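Hanholm Tultusent sailing gloves: two seasons on the mainsheet

I went through a lot of gloves before these. Anyone who crews on a small boat knows how it goes, you buy a pair in spring because the old ones have gone stiff as toast, you wear them for the first few Tuesday nights, and by the middle of June there's a hole in the palm exactly where the mainsheet runs and you're back to wrapping your hand in tape. So when Merle Costigan, who steers our boat and has strong opinions about everything from battens to sandwiches, handed me a pair of the Hanholm Tultusent gloves and told me to stop complaining, I put them on mostly to keep the peace.

That was 2 seasons ago. I'm still wearing them, the same pair, and I have been meaning to write this up for ages!

First the basics. The Tultusent comes in a short finger and a long finger version. Mine are the short ones, with the thumb and first finger cut down and the others going to about the middle knuckle. The palm has a second layer stitched over it, and that second layer carries on up between the thumb and first finger, right into the crook where the rope likes to saw away at you. Most gloves I've had stop the padding short of that spot and I've never understood it. The back is stretchy and thin, the wrist closes with a wide tab, and there's a little loop so you can hang them up after (I never did this with any glove before, and I'm sure it helps).

Sizing is odd. I take a large in everything and the large was baggy across the knuckles, so I swapped down to a medium. It felt too tight for the first couple of sails and then it settled in beautifully. If you're between sizes I'd go small. Wiremu Halliday, who does our foredeck, went the other way and bought the extra large, and he spent most of a windy afternoon off Grondasau pulling the fingertips straight between tacks. He has since given them to his brother in law.

Now, grip. Dry, they're as good as anything. Wet, they're better than most, and after a long upwind leg with spray coming over the bow I could still hold the sheet without taking a turn around my hand, which I know you're not supposed to do and which we all do anyway. On very thin line they're less happy. Our spinnaker sheets are skinny things and they do creep a bit through the palm in a good gust. For that job I'd probably want something stickier.

Feel is where you give something up. With that double palm you won't be undoing a tight bowline in a hurry, and small shackles are a nuisance. I've dropped one pin over the side with these on (I dropped plenty without them too, so make of that what you like). The cut-down thumb and finger do help, and after a few weeks I stopped noticing it.

Wear after two seasons: the stitching along the outside of the right hand has gone fuzzy, the tab on the left wrist doesn't stick as well as it did, and the color has faded from a smart dark gray to something you might find under a dock. The palms are all still there. I raced 11 weekends last year plus the evenings, and I'm not gentle.
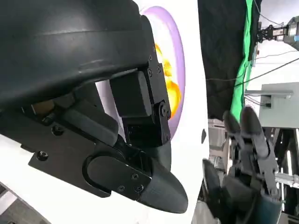 Black on black, with small bolts along the bracket.

Washing is simple, a bucket of fresh water and a squeeze, then hang them in the shade. Don't put them on a heater. I did that once with a pair of Tan gloves that I was very fond of and they came off it like two dried fish.

Speaking of the Tan, that's the pair most people at our club will compare these to. The Tan is softer straight out of the packet and nicer for fiddly work, and if you mostly helm I think I'd point you there. For anyone trimming a main or hauling halyards all afternoon, the Hanholm lasts longer and saves your skin, and I'd buy it again tomorrow. Merle is still on her first pair as well, and she has already asked for hers in the long finger version for the cold end of the season. I'll add a note when I've borrowed them.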